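Couvre-lit matelassé Brellari, blanc à petites fleurs

Brodé, lavable, fait pour les lits sur lesquels on vit aussi dans la journée
Modèle : Brellari, ligne Domine
Atelier : Czerwiński
Fiche rédigée par Elżbieta Domański, mise à jour le 29 juillet 2018

Je vais être franche, c'est mon article préféré de toute la boutique, et j'en ai un sur mon propre lit depuis deux ans. On me demande souvent si un couvre-lit blanc, c'est bien raisonnable quand on a des enfants, un chat ou simplement du linge à trier. Ma réponse est oui, mille fois oui ! Le Brellari n'est pas un couvre-lit qu'on retire avec précaution avant de s'asseoir. On pose tout dessus, le linge qui sort de l'armoire, la valise ouverte, le journal du dimanche, et le soir on le secoue à la fenêtre.

Le dessin est brodé par petits bouquets, assez espacés pour que le blanc reste bien présent. Il y a des feuilles gris pâle, des feuilles vertes plus menues et, de loin en loin, des fleurs rouges qui réveillent l'ensemble. J'aime beaucoup ce rouge, franc sans être criard, et il s'accorde avec presque tout ce qu'on a déjà dans une chambre.

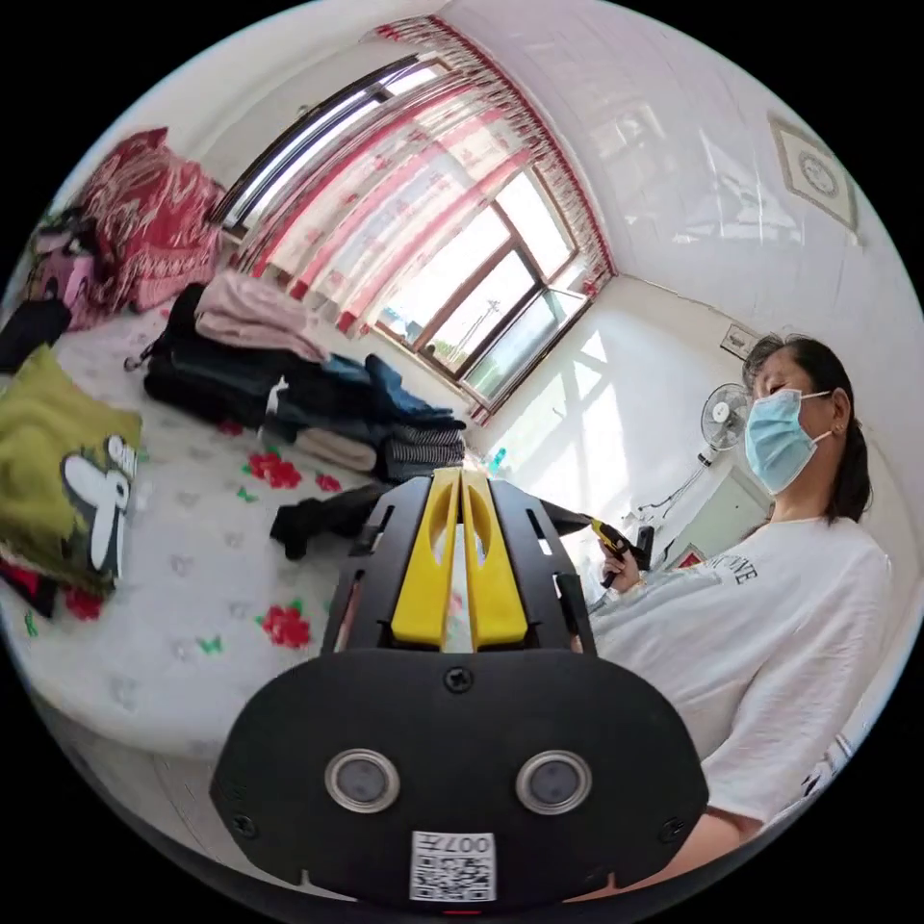
Le blanc a un avantage auquel on pense rarement au moment de choisir, il rend le tri du linge beaucoup plus facile. Chez moi, le lit est la plus grande table de la maison, et je suppose que c'est pareil chez vous. Avec un gros tas où le noir et le bleu marine se mélangent, un jean étalé d'un côté et une rayure noire et blanche qui dépasse dans le coin, on voit quand même tout de suite où finit le tas et où commence le lit. Sur mon ancien couvre-lit marron, je perdais régulièrement des chaussettes jusqu'au soir (et j'en retrouvais au fond des draps).

La matière

Le dessus et l'envers sont en coton, avec entre les deux un garnissage fin. On sent le matelassage sous la main, c'est souple, ça ne gonfle pas comme une couette et ça ne glisse pas non plus. Les piqûres sont serrées, ce qui évite au garnissage de partir en boules après quelques lavages. L'atelier Czerwiński a d'ailleurs resserré le point en novembre dernier, à la suite de remarques de clientes, et la différence se voit surtout sur les bords.

Pour les curieux, la pièce passe par 537 points d'arrêt avant d'être pliée. Je n'ai pas vérifié, mais la brodeuse en chef y tient beaucoup !

À quoi il sert chez nos clientes

Faire les piles. La surface est assez ferme pour qu'une pile de tee-shirts tienne debout pendant qu'on s'occupe du reste. Je commence toujours par les grandes pièces, celles qui prennent de la place, et je garde le coin près de l'oreiller pour les serviettes.

Plier à plat. Un vêtement sombre étalé sur du blanc montre ses coutures, ses peluches, l'ourlet qui se défait. Je plie les manches vers l'intérieur, puis le bas vers le col, et je lisse une dernière fois du plat de la main.
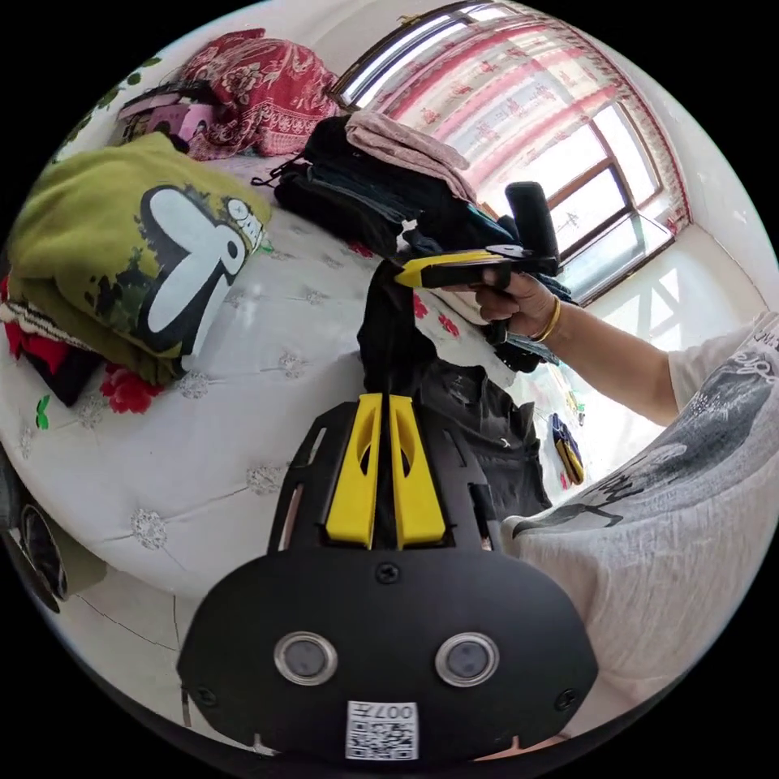

Préparer les valises. Tout sortir, tout voir, en remettre la moitié dans l'armoire. Pour un départ à plusieurs, chacun prend un côté du lit et les discussions sont plus courtes.

Faire la sieste. Seul en été, ou avec un plaid par-dessus quand il fait plus frais. Un plaid rouge à fleurs va très bien avec, même si les motifs ne sont pas les mêmes, c'est même plus joli comme ça à mon goût.

L'entretien

Il se lave en machine, à 60 degrés si nécessaire, mais je le passe d'ordinaire à 40 et il ressort impeccable. Pas d'adoucissant, le coton le supporte mal à la longue. Pour le repassage, retournez-le et passez le fer sur l'envers, les broderies restent en relief.
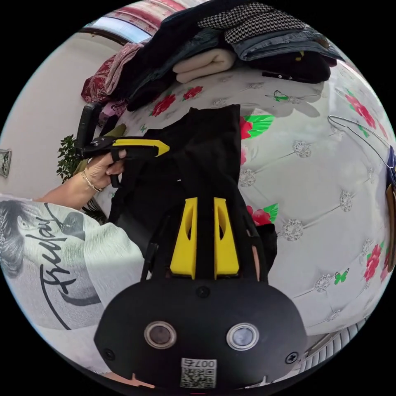
Séchez-le de préférence à l'air libre, sur deux fils parallèles pour répartir le poids. Le sèche-linge est possible à basse température, à condition d'avoir un tambour assez grand. Une tache de café partira mieux si vous la tamponnez à l'eau froide sans attendre la machine.

Disponibilité

L'atelier en coud jusqu'à 500 par saison et la boutique de Flarstead en garde toujours quelques-uns en rayon, dont un déplié que vous pouvez toucher, froisser et essayer. Le format lit double est le plus demandé. Pour un lit une place, demandez-nous avant de commander, les petits formats arrivent par séries et je préfère vous donner un vrai délai.

Les taies assorties sont vendues par 2, avec les mêmes fleurs rouges dans un seul angle.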